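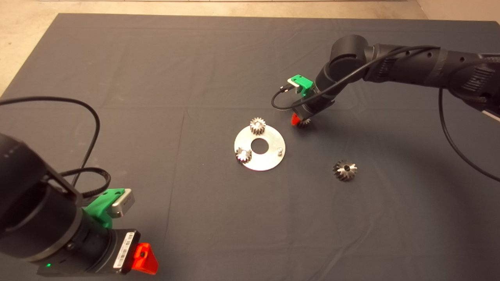

About the Brornstead Gripper Bench

Most gripper demonstrations use a foam cube. We've watched a lot of foam cubes get picked up, and we've never had a customer who makes them.

Brornstead tests grippers, arms, wrist cameras and controllers for small shops that are thinking of buying some. Ross Chisholm started the bench in Sterham after his last employer spent a year's tooling budget on a hand that couldn't hold a bushing. Emanuel Nedelcu joined the following August from Cimton, where he wrote controller software and heard every promise a sales rep can make.

We don't sell hardware and we don't take commissions. Vendors sometimes offer to send an engineer along to "help with tuning." They're welcome to watch.

What we test with

Steel gears, mostly. They're small, slippery and heavy for their size, and they have to go onto a peg that forgives very little. A standard run is 400 picks per gripper, with the pads left alone for the whole run. If a vendor says a pad is good for longer than that, we ask to see the pad.

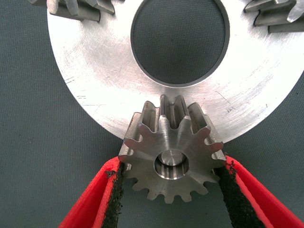 Spur gear held between padded red fingers, seen from the wrist camera.

Padded fingers are a fair case of why we're hard to impress. A soft pad grips a toothed edge nicely on the first morning. We want to know about pick 84, and what the pad leaves behind in the teeth. So far we'd call the padded designs decent and the brochures optimistic.

Wrist cameras get the same treatment. The view is usually good until the fingers close on the part you were trying to see. We report how many centimetres of useful approach are left and let you decide if that's worth the cable.
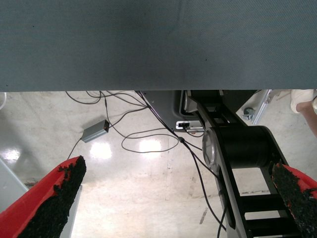 Cabling goes in the report too, along with mounting, floor space and the time it takes two people to get an arm going again after a power cut. Our slowest was 60 minutes, on a controller sold as plug and play.

What you get

A written report, the raw logs and a phone call with whoever ran the bench. Roughly a third of our reports say to keep doing the job by hand. We charge the same for those.

Shares: 60 | Comments: 4

Recent from the bench
Two-finger or three-finger for small gears?
The Oral controller: our second look
What "repeatable" means on a spec sheet
Notes from 500 peg insertions

We use cookies to remember your settings and count visits. Accept | Manage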